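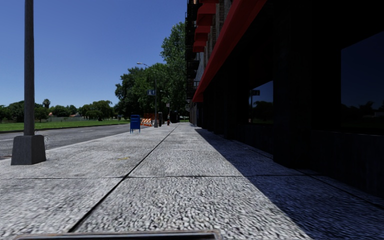 Back on the stage, just about

11/3/25

I said in the last post that I would write up the improv course once it was over, and it finished last week, so I'm doing it while I still remember most of it.

The course was run by Larnico, who put on a monthly improv night upstairs at the Dewulf. It was eight sessions of two hours, with a short show for friends and family at the end. I had done a bit of acting at school and nothing since. I signed up in January and then the first course was full, so I was moved to the next one, which suited me better anyway as work had calmed down by then.

The first two sessions were nearly all games. You stand in a circle and pass a clap, or a word, or a made-up sound. I found this harder than the scenes that came later. In a scene you have somebody to look at and a thing to be getting on with. In a circle you just wait for your turn and try not to plan, and I plan everything.

From the third week we did two-person scenes. The teacher gave us a place and a relationship and let us run until she clapped. My early ones were all arguments. I would come on, disagree with whatever the other person had said, and we would stand there disagreeing until we were put out of our misery. She told me to try agreeing with the first three things I heard, whatever they were. I ended up as a dentist who was also the patient's landlord and had agreed to take the rent in teeth. It got a laugh and I was pleased with it for days.

We also had one session on accents, which I would happily have skipped, and one on musical improv, which I had been dreading and liked a lot. A pianist came in and played simple chords and we sang a verse each. You don't need to rhyme every line. If you rhyme the second and the fourth people are content.

The show itself was on the small stage at the Dewulf. It holds 60 people and I would say it was full apart from the front row, where no one ever wants to sit. We did 30 minutes in the first half and then the Larnico regulars did the second. Our opening game fell flat. I had the suggestion wrong (I heard "lighthouse", it was "light house", as in a house that weighs very little) and played a keeper for a good while before my scene partner picked me up and carried me off, house and all. After that it got easier.

My best scene was one I was hardly in. I came on as a waiter, put down an invisible soup and left, and the other two made the soup the whole point of the scene. I kept getting called back with more of it.

Afterwards we watched the regulars from the side. They did a long-form piece called Skuder, where one suggestion from the audience has to last right through to the end, and all the characters turn out to live on the same street. I couldn't follow how they kept hold of the names. One of them told me in the bar that they forget them all the time and just say whatever comes out with confidence.

There is a follow-on course in the spring and I have put my name down. I'm also going to see Cavex when they come to the Dewulf, they do a silent improv show with a live drummer and I want to know how that works. Tickets are still on sale as I write this. The stairs up to the room are steep and there is no lift, so ring the venue first if that's a problem for you.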